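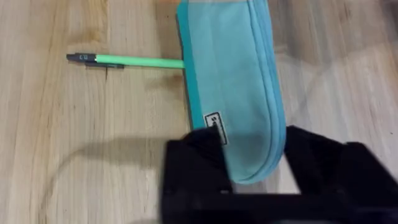
# A Robot at the Packing Table

At Kuter, people pack school supplies into boxes. A teal pencil case goes in. So does a green pen with a black cap. For a long time, every item was picked up by hand.

Now a robot arm does part of that job. It has two black fingers, called a gripper. The fingers close on a thing, the arm lifts it, and the fingers open again over a box.

## Why a pencil case is hard

A pencil case is soft. It bends and creases when you squeeze it. A pen is thin and hard, and it can end up partly under something else. Your hand can feel the difference right away. A robot has to be set up to handle each one.

## What do the people do now?

Rochelle Tapsell packed boxes at Kuter for 4 years. She used to reach across the table all day, and her shoulder hurt by evening. Today she looks after 2 robot arms. She stops them when something gets stuck, and she checks the boxes before they are taped shut.

She had to take a class to learn this. Some of her coworkers liked the change. Others miss packing and talking side by side, and a few moved to different jobs in the building.

People still pack the odd-shaped orders by hand.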